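의류 소재 혼용률과 세탁 조건이 니트 편성물의 치수 안정성에 미치는 영향

섬유제품품질관리 교과 팀 프로젝트 결과보고서
작성: Safta Nedelcu, Noman Ansari
제출일: 2021-09-05

요약

본 보고서는 가정 세탁 조건에서 위편성물의 치수 변화와 외관 변화를 측정한 결과를 정리한 것이다. 시료는 울 혼용률이 다른 편성포와 완제품 스웨터로 구성하였으며, 세탁 온도, 기계적 작용의 세기, 건조 방법을 변수로 두었다. 치수 변화율은 웨일 방향과 코스 방향으로 나누어 산출하였고, 완제품의 경우 소매 길이와 소맷부리 폭을 별도로 기록하였다. 측정 결과 건조 방법의 차이가 세탁 온도의 차이보다 치수에 더 크게 작용하였으며, 고무편 부위는 몸판의 평편 부위와 다른 변형 양상을 나타냈다. 필링 등급은 혼용률에 따라 달라졌으나 세탁 조건에 따른 차이는 뚜렷하지 않았다.

1. 서론

1.1 연구 배경

편성물은 실이 고리(루프)를 이루며 연결된 구조이므로 직물에 비해 신축성이 크고 외력에 의한 변형이 쉽다. 편성 과정에서 실은 편침의 운동과 권취 장력에 의해 당겨진 상태로 고정되며, 편기에서 분리된 뒤 시간이 지나면서 응력이 부분적으로 해소된다. 이를 건조 이완이라 한다. 이후 물에 침지되면 섬유의 팽윤과 실 사이 마찰의 감소로 추가적인 이완이 일어나는데 이를 습윤 이완이라 한다. 소비자가 첫 세탁 후 경험하는 수축의 상당 부분은 습윤 이완에 해당하며, 울 제품에서는 여기에 축융 수축이 더해진다.

축융 수축은 울 섬유 표면의 스케일이 방향성 마찰을 일으켜 섬유가 한 방향으로 이동하고 서로 얽히면서 발생한다. 이완 수축이 일정 수준에서 평형에 도달하는 반면 축융 수축은 기계적 작용이 반복되는 한 계속 진행될 수 있고, 일단 진행된 뒤에는 회복시키기 어렵다. 따라서 세탁 후 치수 변화를 해석할 때 두 기구를 구분할 필요가 있다.

1.2 연구 목적

교과목 전반부의 실습에서는 직물 시험편을 대상으로 치수 변화율을 측정하였다. 같은 방법을 편성물에 적용하였을 때 기준선 표시 단계에서부터 측정자 간 차이가 크게 나타났고, 이것이 본 과제의 출발점이 되었다. 본 과제의 목적은 다음과 같다.

가. 울 혼용률에 따른 편성포의 치수 변화율을 비교한다.
나. 세탁 온도와 건조 방법이 치수 변화에 미치는 영향을 비교한다.
다. 완제품 스웨터에서 고무편 부위의 변형을 측정하고 편성포 시험 결과와의 차이를 검토한다.

1.3 연구 범위

시료는 위편성물로 한정하였다. 경편성물, 방축가공 표시가 있는 제품, 자카드 조직은 제외하였다. 드라이클리닝은 실습실 여건상 수행할 수 없어 범위에 포함하지 않았다. 염색 견뢰도는 별도 팀의 과제로 배정되어 있어 세탁 중 이염이 확인된 경우에만 비고란에 기록하였다.

2. 이론적 배경

2.1 루프 길이와 편성 밀도

평편 조직의 이완된 치수는 루프 길이에 크게 의존한다. 완전 이완 상태에서 단위 길이당 코스 수와 웨일 수는 각각 루프 길이에 반비례하는 것으로 알려져 있으며, 두 방향의 밀도비는 루프의 형상을 나타내는 지표로 사용된다. 세탁 전후 밀도비가 변하면 루프의 형상이 변한 것이고, 밀도비가 유지되면서 밀도가 함께 증가하면 실 자체의 수축이나 축융이 있었던 것으로 해석할 수 있다.

본 과제에서는 이 관계를 수축 기구의 구분에 이용하였다. 다만 밀도 측정은 축융이 진행될수록 루프의 식별이 어려워지므로, 표면이 불분명해진 시험편은 뒷면에서 측정하였다.

2.2 고무편 조직

고무편(리브) 조직은 겉코와 안코의 웨일이 교대로 배열되어 코스 방향의 신장성과 회복성이 크다. 스웨터의 밑단, 목둘레, 소맷부리에 주로 사용된다. 이완 상태에서는 겉코 웨일이 안코 웨일을 덮으며 폭이 좁아지고, 당기면 골이 펴지면서 폭이 늘어난다. 이 때문에 고무편 부위의 폭은 측정 시 가해지는 장력에 민감하며, 같은 시료라도 놓는 방법에 따라 값이 달라질 수 있다.

2.3 건조 과정의 영향

물을 흡수한 편성물은 자중이 증가한다. 이 상태에서 매달아 건조하면 중력 방향으로 루프가 신장된 채 고정되어 길이는 늘고 폭은 줄어든다. 평면 건조에서는 이러한 영향이 작다. 회전식 건조에서는 낙하와 마찰에 의한 교반이 이완을 촉진하며, 울 혼용품에서는 축융이 동시에 진행될 수 있다.

3. 실험 방법

3.1 시료

편성포 시료는 Anlow에서 구입한 평편 조직 원단으로, 울 100%, 울/아크릴 혼방, 아크릴 100%의 세 종류이다. 원단은 롤의 양 끝을 피해 재단하였고, 변부에서 떨어진 위치에서 시험편을 채취하였다. 혼방 원단은 판매처의 표시 혼용률을 그대로 사용하였으며 정량 분석은 수행하지 않았다.

완제품 시료는 Bajwa의 라운드넥 스웨터와 Claster의 배색 스웨터이다. 두 제품 모두 소맷부리와 밑단이 고무편으로 되어 있다. 편성포 시험편과 완제품을 합하여 세탁 전후의 치수를 기록하였고, 유효 측정값은 모두 483개이다.

3.2 컨디셔닝

모든 시료는 표준 상태로 맞춘 항온항습실에서 장력을 가하지 않고 펼쳐 두었다. 컨디셔닝 시간은 12시간 이상으로 하였다. 세탁 후에도 건조가 끝난 시점에서 동일한 절차를 적용하였다. 예비 실험에서 컨디셔닝을 생략한 시험편은 재측정 시 값이 일치하지 않아 결과에서 제외하였다.

3.3 기준선 표시

편성포 시험편에는 정사각형의 기준선을 실로 시침하여 표시하였다. 처음에는 직물 시험과 동일하게 유성펜을 사용하였으나 루프 사이로 잉크가 번지고 축융 후에는 경계가 불분명하여 변경하였다. 시침실은 수축이 작은 폴리에스터사를 사용하였고, 시험편의 변형을 구속하지 않도록 기준점마다 짧게 끊어 매듭지었다.

완제품에서는 봉제선과 조직 경계를 기준으로 삼았다. 측정 부위는 총장, 가슴너비, 소매 길이, 소맷부리 폭, 밑단 폭이다. 소매 길이는 어깨 봉제선의 끝점에서 소맷부리 끝까지로 정의하였다.

3.4 세탁 조건

세탁에는 Nergate 드럼식 세탁기를 사용하였다. 세탁 온도는 저온과 중온의 두 수준으로, 기계적 작용은 울 코스와 표준 코스의 두 수준으로 하였다. 세제는 중성 액체세제로 통일하고 투입량은 제조사의 권장량을 따랐다. 부하포를 함께 넣어 매회 총 세탁물의 질량을 같게 유지하였다. 탈수는 세탁 코스의 기본 설정을 사용하였으므로 두 코스 간의 차이에는 탈수 조건의 차이가 포함되어 있다.

3.5 건조 조건

건조 방법은 평면 건조, 걸이 건조, 회전식 건조로 구분하였다. 평면 건조는 망 위에 시료를 펼쳐 놓고 손으로 주름만 편 상태에서 실시하였다. 걸이 건조에서 편성포는 웨일 방향이 수직이 되도록 집게로 고정하였으며, 완제품은 옷걸이에 걸었다. 회전식 건조는 편성포에만 적용하였다.

3.6 측정 및 계산

치수 변화율은 세탁 후 길이와 세탁 전 길이의 차를 세탁 전 길이로 나누어 백분율로 표시하였다. 음의 값은 수축, 양의 값은 신장을 의미한다. 각 방향의 측정은 두 사람이 독립적으로 수행하고, 차이가 허용 범위를 벗어난 경우 함께 재측정하였다. 필링은 표준 사진과 비교하여 등급을 판정하였다.

4. 결과

4.1 편성포의 치수 변화

세 종류의 편성포 모두 첫 회 세탁에서 가장 큰 변화를 보였다. 아크릴 100%는 이후의 세탁에서 변화가 거의 없었으며, 울 100%는 표준 코스에서 세탁을 반복할수록 수축이 누적되었다. 혼방 원단은 두 시료의 중간에 위치하였으나 혼용률에 비례하지는 않았고, 울 코스에서는 아크릴 100%에 가까운 거동을 보였다.

방향별로는 평면 건조 시 웨일 방향의 수축이 코스 방향보다 컸다. 원단 권취 과정에서 길이 방향으로 가해진 장력이 해소된 결과로 해석된다. 걸이 건조에서는 웨일 방향의 수축이 감소하거나 신장으로 바뀌었고 코스 방향의 수축이 증가하였다.

울 100%를 표준 코스에서 중온으로 세탁한 경우의 최대 면적 수축률은 14%였다. 해당 시험편은 표면에서 루프의 윤곽을 식별하기 어려웠으며 손으로 당겨도 원래 치수로 회복되지 않았다. 동일 온도의 울 코스에서는 이러한 외관 변화가 관찰되지 않았다.

4.2 온도와 건조 방법의 비교

울 코스 내에서 온도만 변경한 경우의 차이는 측정자 간 편차와 비슷한 수준이었다. 반면 건조 방법을 변경한 경우에는 모든 시료에서 구분 가능한 차이가 나타났다. 표준 코스에서는 울 100%에 한하여 온도의 영향이 확인되었다. 본 실험의 온도 수준이 두 가지에 불과하므로 그 이상의 온도에 대해서는 판단할 수 없다.

4.3 편성 밀도의 변화

아크릴 100%의 밀도비는 첫 세탁 후 변하였고 이후 일정하였다. 울 100%의 표준 코스 시험편에서는 첫 세탁에서 밀도비가 변한 뒤, 반복 세탁에서는 밀도비가 유지되면서 두 방향의 밀도가 함께 증가하였다. 전자는 이완에 의한 루프 형상의 변화, 후자는 축융에 의한 수축에 대응하는 것으로 본다.

4.4 필링

필링 등급은 혼방 원단에서 가장 낮았다. 울에서 생성된 모우를 강도가 높은 아크릴 섬유가 붙잡아 탈락을 막은 것으로 추정되나 단면 관찰은 하지 못하였다. 회전식 건조를 거친 시험편에서 모우의 발생이 많았지만 등급 차이로 이어지지는 않았다.

4.5 완제품의 치수 변화

완제품의 몸판은 같은 조건의 편성포와 유사한 경향을 보였다. 소매 길이는 걸이 건조에서 증가하였으며, 총장보다 변화율이 컸다. 소매는 어깨에서만 지지되고 아래쪽이 자유로우므로 젖은 소매 전체의 무게가 진동선 부근에 집중된다. 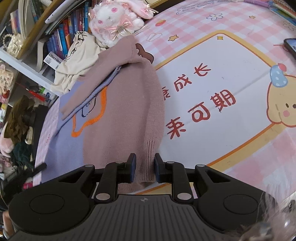
소맷부리 폭은 다섯 측정 부위 중 반복 측정의 재현성이 가장 낮았다. 고무편의 골이 벌어진 정도가 시료를 놓을 때마다 달라졌고, 자를 대는 동작만으로도 값이 변하였다. 분홍과 흰색의 깅엄 무늬 덮개를 씌운 탁자에 놓인 연한 자줏빛 분홍색 스웨터와 같이 소매를 몸판 가장자리를 따라 내려 접은 형태에서는 촘촘한 골의 소맷부리가 한쪽에 놓여 접근은 쉬우나, 접힌 소매의 꼬임이 폭에 그대로 반영된다. 이에 따라 측정 시에는 접은 소매를 모두 펴고 소맷부리를 한 번 가볍게 늘렸다가 놓은 후 일정 시간 방치하는 절차를 추가하였다. 절차 변경 전의 소맷부리 측정값은 집계에서 제외하였다.

변경된 절차로 측정한 소맷부리 폭은 평면 건조에서 감소하였다. 걸이 건조에서도 폭은 감소하였으나 소매 하단의 길이 변화가 동반되어 두 효과를 분리할 수 없었다. 밑단 폭은 시료에 따라 증감이 일정하지 않았다. 배색 제품에서 색상 경계부의 우글거림은 등급화할 기준이 없어 유무만 기록하였다.

5. 고찰

5.1 편성포 시험과 완제품 시험의 차이

편성포 시험은 조건 통제가 쉽고 시험편 수를 확보하기 유리하지만, 완제품에서 문제가 되는 소매 처짐이나 부위별 변형은 예측하지 못한다. 봉제선은 코스 방향의 변형을 구속하고, 고무편은 인접한 평편 조직을 폭 방향으로 당긴다. 이러한 구속 때문에 밑단에 가까운 몸판과 가슴 부위의 변화율이 서로 다르게 나타났다고 판단된다.

5.2 측정 오차

기준선의 표시 방법과 시료를 펼치는 방법이 주요 오차원이었다. 직물에서는 시험편을 평탄하게 펴는 과정이 치수에 거의 영향을 주지 않으나 편성물에서는 손바닥으로 쓰는 방향에 따라 루프가 변형되었다. 과제 중반부터는 시험편의 네 모서리를 들어 올렸다가 내려놓는 방식으로 통일하였고, 이후 두 측정자 간의 재측정 빈도가 줄었다. 자의 최소 눈금에 의한 오차는 이에 비해 작았다.

5.3 취급 표시와의 관계

사용한 완제품에는 모두 평면 건조를 지시하는 표시가 부착되어 있었다. 실험 결과는 이 표시와 부합한다. 다만 세탁 온도에 대한 표시는 본 실험의 조건 범위에서 치수상의 차이로 확인되지 않았으며, 색상 변화나 촉감 변화까지 포함하여 검토해야 한다.

5.4 한계

완제품은 2개 브랜드의 제품만 사용하여 제품 간 차이와 혼용률의 영향을 구분할 수 없다. 세탁 코스의 회전수와 정지 시간을 직접 측정하지 못해 기계적 작용을 정량화하지 않았다. 혼방 원단의 실제 혼용률 역시 확인하지 않았다. 회전식 건조에서는 건조기 내부 온도를 기록하지 못하였다.

6. 결론

가. 울 코스에서 세탁한 편성포의 치수 변화에는 온도보다 건조 방법이 크게 작용하였다.
나. 울 100% 편성포는 표준 코스의 반복 세탁에서 누적 수축을 보였고, 밀도 변화의 양상은 축융과 일치하였다.
다. 완제품의 소매 길이는 걸이 건조에서 신장되었으며 변화율은 총장보다 컸다.
라. 고무편 소맷부리의 폭은 놓는 방법의 영향을 크게 받으므로 측정 전 상태를 통일하는 절차가 필요하다.

7. 역할 분담

Safta Nedelcu: 시험편 재단, 세탁 및 건조, 밀도 측정, 2장과 4장 작성
Noman Ansari: 기준선 표시, 완제품 측정, 자료 정리, 3장과 5장 작성
공통: 치수 측정, 필링 판정, 서론 및 결론 검토

8. 후속 과제

동일 시료를 12월까지 보관한 후 치수를 재측정하여 장기 보관 중의 이완 여부를 확인할 예정이다. 이때 접어서 보관한 시료와 펼쳐서 보관한 시료를 구분하고, 접힌 부위의 자국이 컨디셔닝 후에도 남는지를 함께 기록한다. 세탁기의 기계적 작용은 교반 평가용 표준포를 이용하여 측정하는 방안을 지도교수와 협의 중이다.

부록. 측정 기록지 기입 요령

1) 시료 번호는 소재, 세탁 코스, 온도, 건조 방법의 순으로 적는다.
2) 세탁 전 치수와 세탁 후 치수는 서로 다른 용지에 적고, 세탁 후 측정 시 이전 값을 참조하지 않는다.
3) 웨일 방향은 W, 코스 방향은 C로 표시한다.
4) 재측정한 값은 지우지 않고 취소선을 그은 후 옆에 적는다.
5) 이염, 올 풀림, 봉제선 터짐은 비고란에 위치와 함께 기재한다.
6) 매듭이 풀린 기준점은 복원하지 않고 결측으로 처리한다.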